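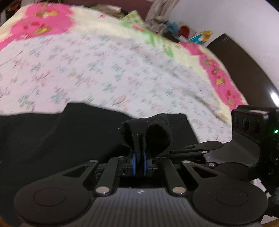
1/ A claim that keeps going around: hot water poured over a cold jar lid loosens it because the metal expands more than the glass. True as far as it goes. I wanted to know how much of the effect is expansion and how much is the seal letting go, so I spent a weekend on it.

2/ The arithmetic first. Steel expands 12 parts per million per degree C. Common soda-lime glass is near 9. For a 70 mm lid warmed by 35 degrees, with the glass left cold, the diameter grows by 0.029 mm. If the glass warms equally, the difference drops to 0.007 mm.

3/ So speed matters. You want the lid hot before the glass catches up. A thin lid heats in seconds under a tap, and glass conducts poorly. A long soak gives most of the advantage back.

4/ Now the other force. A jar sealed hot and cooled has low pressure inside. On a 70 mm lid, a pressure deficit of half an atmosphere pulls down with close to 195 newtons. Call it the weight of a 20 kg sack sitting on the lid. That load goes straight into friction at the gasket.

5/ Setup: 26 jars of the same pickled beets, same batch code. A torque wrench on a strap fixture lent to me by Mariama Amoah, who uses it for bottle caps at Hultcombe. Half the jars opened straight from the shelf, half after 20 seconds of hot tap water on the lid only.

6/ Mean opening torque, untreated: 4.1 N·m. Hot water: 3.2 N·m. A real drop, with more scatter than I would like. One untreated jar went at 2.8 and I have no explanation for it.

7/ Second batch, a different brand of jar. Lid edge lifted with a spoon until it clicked, no heat at all. Mean: 1.9 N·m. Breaking the vacuum beats warming the lid by a wide margin.

8/ Getsemaní Cuautle asked whether the hot water also softens the gasket compound. Probably – plastisol gets softer when warm, and my test can't separate that from expansion. You would need a lid with the liner stripped out, and then it isn't really the same lid.

9/ She also asked about tapping the lid on the counter. If it dents the rim enough to let air in, it works by the same route as the spoon. If it doesn't, I'd expect nothing. Not tested.

10/ Correction to 4: I used the full lid diameter. The gasket sits inboard, so the effective area is smaller. With 64 mm I get 163 newtons. Same conclusion.

11/ Several replies want the raw numbers. I'll put the spreadsheet up once I've fixed the column headings. Torque is in N·m, multiply by 8.85 for inch-pounds.

12/ Next is screw caps on plastic bottles, where the thermal term should be very different – polypropylene expands several times more than steel. Probably July, when I get the fixture back.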